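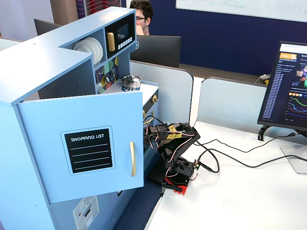 Play kitchens get gross faster than real ones. No idea how. Nothing in there is food and there's still a sticky patch by the stove knob every single week. Anyway, we've been through two of these kitchens now and I finally have a system, so writing it down fast before somebody wakes up. Start with the doors. Open all of them, leave them open, and work from the top shelf down. And if yours has the SHOPPING LIST panel on the cabinet door like this one, do that last, your sleeve will go across it otherwise. Ask me.

Home | Kitchen | Kids' Stuff | Cleaning | Workshop | Ask Bunness

Saturday, August 15, 2026
65 shares | 3 comments

Quick list of what I use

Bowl of warm water, one drop of dish soap
Two cloths, one wet, one dry
Old toothbrush, soft
Cotton swabs for the buttons
A dry towel on the floor for everything that comes out

That's it. No sprays on painted wood or stickered fronts. I used a Varitix degreaser on our first kitchen and it took the shine clean off one door. Good stuff on the garage floor, wrong place for it.

Top shelf first

Take the plates out. If they stand in a rack, take the rack out too, crumbs and hair collect underneath. Wash plates in the sink with your own dishes, nothing special. Dry them properly before they go back — standing on edge is great for this, air gets round both sides. Ours used to be stacked flat and there was always a film of water between them. Standing up is better. Kids can grab one without the whole pile coming down, too.

Microwave next. Wipe the outside, then the buttons. Cotton swab, barely damp, around each button. Don't soak it. If yours has a battery box for the beeps, take the batteries out first and check for white crust while your in there. Crust means a swab with a bit of white vinegar, let it dry all the way, new batteries.

Handles. The gold ones show every fingerprint. Dry cloth only, or a damp one and then dry straight away. Gold finish on toys is usually thin. Never scrub it with the rough side of a sponge, you'll see gray underneath in no time.
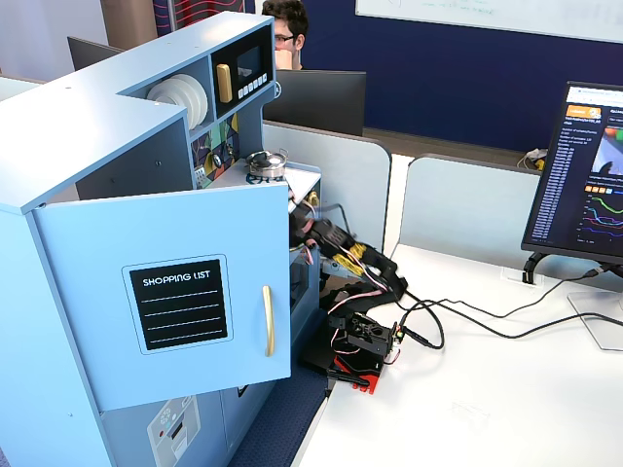

Door wide open, list side out. Easiest way to get at the inside.

Cabinets

Pull everything out onto the towel. Everything. Things I have found in ours: one sock, raisins, a library card, half a cracker from what must have been April.

Wipe the back wall, then the sides, then the floor of the cabinet. Corners with the toothbrush. If there's a gap at the back where the panels meet, run a dry swab down it, not a wet one. A lot of these are pressed board under the paint and the raw edge swells up when it gets water in it. Then the door won't close and you'll be sanding. Been there.

Hinges: check the screws while the door is open. Hand screwdriver, not the drill. Snug, then stop. If a screw just turns and turns, take it out, poke a wooden toothpick with a dab of white glue in the hole, snap it off flush, screw back in when dry. Holds fine. I've done it 3 times on the same door.

Door that sags? Usually the top hinge. Lift the door a little with one hand while you tighten with the other. Way easier with a second person but who has one of those.

Chalkboard panels

Wipe with a dry cloth first, always. Wet cloth on loose chalk makes paste. Then a damp cloth, then leave it alone until it's fully dry. Some of these panels are printed and won't take real chalk at all, so test in a corner. If it skids, use a paper list and a bit of washi tape. We do a paper one now anyway and she "reads" it to me at the store.

Cut the paper to fit. A pad from Nautiyal Paper fits ours with a tiny trim off the bottom. Any pad works.

Backsplash and hooks

Printed backsplash is often just a sticker. Wipe toward the middle, never in from the edge. Edge lifting already? Warm it with a hair dryer on low for a bit, press down with a folded cloth, hold. Glue stick behind it if it won't stay. No super glue, it fogs the print.

Utensils on hooks look nice and they stay off the floor, mostly. Hang the big ones at the outside and short ones in between or they clang and tangle. Metal ones can go in the dishwasher if they're all metal. If there's any wood or painted bit on the handle, sink. Keep the same spoon on the same hook, kids pick up on it fast. I put a little dot sticker over each hook when ours was small and it worked better than anything I said.

The play food

OK so this is the real mess. Too much of it. Everyone gives it as a gift. We had two full bins and she played with six things.

What I do now: most of it lives in a Flenley tote in the closet, one small batch goes in the toy fridge. Swap when they get bored. Fruit week, then bread and eggs, then whatever. Fridge stays neat and the door shuts, which was the whole problem before.

Bananas and other long things at the bottom and across the front. Round stuff behind them so it dosn't roll out every time someone opens the door. A lemon will always find its way under the couch, put it at the back.

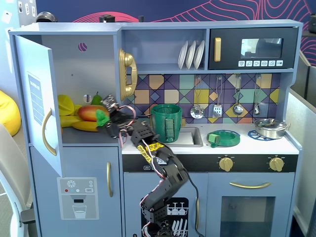
How often should you wash plastic play food?

Once a month is plenty for most houses, plus right away after anyone in the house has been sick or if it's been in a mouth.

Washing it: sink of warm soapy water, swish, rinse, towel. Hollow pieces are the tricky ones. If there's a hole or a seam, water gets in and sits there, and then you get black stuff. Squeeze test — if it whistles, it leaks. Don't dunk those, wipe them. If one's already got water inside and you can hear it, hole side down on a rack for a couple days. Still wet after that, bin it. It's a plastic pear.

Fabric food: mesh bag, cool wash, air dry.
Wooden food: damp cloth only, dry right after. The Velcro ones, pick the fuzz out of the hook side with the toothbrush.
Cardboard boxes and cartons: can't be washed. Pack them with clear packing tape when new, all the sides, and they'll last.

Bumpy things are their own category. Anything with grooves or scales or knobbly skin holds onto grime like crazy, and a cloth just slides over the top. Soak it first if it's solid. Then toothbrush, going with the grooves on the leafy bits and in little circles on the bumps. Rinse under a running tap, turn it upside down, rinse again. Shake. It can look clean from the front and have a line of old yogurt in the crease, so hold it up to a window and turn it. The shiny ones are the worst for this, all those little highlights hide the dirt.
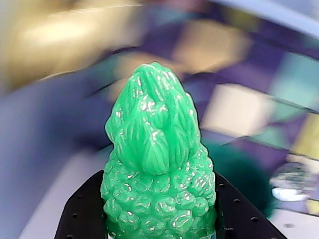

Putting it all back

Let it dry with doors open. Lunch, basically. Clean it in the morning and put it back after lunch.

Heavy things low. Pots on the counter or in the bottom cabinet, never up on the hutch over a small person's head. One pot out is enough. Lid on it so it doesn't fill up with marbles.

Toy phone: check the cord if there's a cord, long ones I cut down or take off. Wipe the handset, it goes against a face all day. Dry cloth after.

Where to stand the kitchen: against a wall, and on a floor you can mop. Anything tall gets an anti-tip strap. Takes ten minutes. If it's next to a desk or table, leave room for the fridge door to swing right open or it will bang the corner, and that's how you get chips in the paint.

Chips in the paint

Clean it, dry it, sand the edge of the chip super lightly. Light blue is a pain to match. Take a door with you to the paint store if it comes off easy, they can scan it, and a sample pot lasts years. Thin coats with a kid's craft brush. Two coats, dry in between. Let it cure a good few days before play.

Don't have time for paint? Sticker. Put a sticker over it. I have a fish on our oven.

Stickers that won't come off

Other direction. Cooking oil on a cotton pad, leave it, rub with your thumb, then soap to get the oil off. Goes slow but it's gentle. Don't use a blade on painted fronts. And check that the sticker isn't meant to be there, the appliance fronts on a lot of these ARE stickers and I peeled half a control panel once thinking she'd done it.

Whole job takes me 23 minutes now not counting drying. First time took all morning, mostly raisins.

Next one's on the toolbox drawers, if I get to it.

Filed under: Kids' Stuff, Cleaning
Share | Print | Save

Comments (3)

Guest
The toothpick thing worked on our oven door!! Had been hanging by one screw since we bought it used. Thank you

Reader in the Midwest
Does the hair dryer trick work on vinyl? Ours is bubbling in the middle and not at the edge.

Guest
For the bubble, pin prick and then press it flat from the outside in. Did mine last year and can't see the hole. Also we keep our play food in a shoe hanger on the back of the closet door, one pocket each, kids can see all of it.

Older posts | Newer posts | Back to top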